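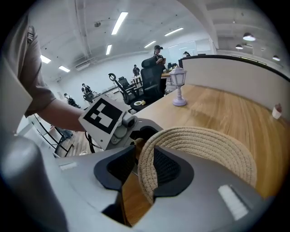 The straw hat in the finger pads of the gripper

I have now spent enough hours with the Tiltora hand-held grippers that I feel I can write something fair about them. Several readers asked me after my February post if the kit is worth the money for a small team. My short answer is yes, with two complaints, and I will come to the complaints.

For those who did not read the earlier post: Tiltora sells a pair of grippers that you hold in your own hands. You do a task with them on a normal table, and the recording is later used to teach a robot arm the same task. Each gripper has a marker on it, so the software can find where your hand is in the room. There is no arm in the kit. If you need an arm, you must buy it from another company. We have one from Wyss and the two work together without much trouble.

The fingers are the best part of the product. The pads are rubber with a black mesh inside, and they hold things which I thought would be too difficult. A woven hat is a good test, because the crown is round and it bends when you press it. With our old grippers from Rirkham I had to press so hard that I was afraid for the straw. With these I press gently and the hat stays where I want it. Also with napkins I am satisfied. Very thin paper is still a problem, but it is a problem for my own fingers too.

The second thing I like is the setup. The manual promises 30 minutes and I needed 90, but most of this was my fault, as I did not charge the second gripper and I had to find the correct cable. The next time it was much faster. Bushra Cheema, who shares the Mitville office with me and is not a technical person, did it alone on her second day with only the printed sheet. 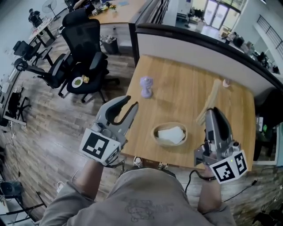
With two hands the work becomes more interesting, and also more tiring. One hand opens wide and waits, the other closes and brings the object, and you must learn to move both a little slower than you would like. In the first days I moved as if I was in my kitchen, and the software refused a big part of my recordings. It does not tell you why it refused them. You see only a red line in the list and a number. Error 601 was my most frequent one, and I had to write to the support to learn that it means the marker was turned away for too long. This is my first complaint. A simple sentence on the screen would save everybody a lot of time.

The support itself answers politely and within one day. I want to say this clearly, as I know other firms where I am still waiting.

My second complaint is the cable. It makes a loop under the hand, and when you reach across the table you feel it. I fixed mine to my sleeve with a small clip from a stationery shop and now it bothers me less. For a product of this price I would expect the clip in the box.

About the price: we paid 400 for the extra set of finger pads, the training hour and the case together, on top of the normal kit. The case I would not buy again. It is heavy, and the foam is cut so exactly that the grippers go in only one way, which I never remember. The training hour was useful, but ask for it after the first week of work. Before that you do not know yet what to ask.

I was also asked if the grippers are heavy. For me they are fine for one hour, then I make a pause. Bushra has smaller hands and she stops earlier. She would like a thinner handle, and the support told her that they have written it down.

Next I want to try the hat and a basket together, one in each hand, and see how many recordings the software accepts. If you use the same kit and you have found a better place for the cable, please write it in the comments.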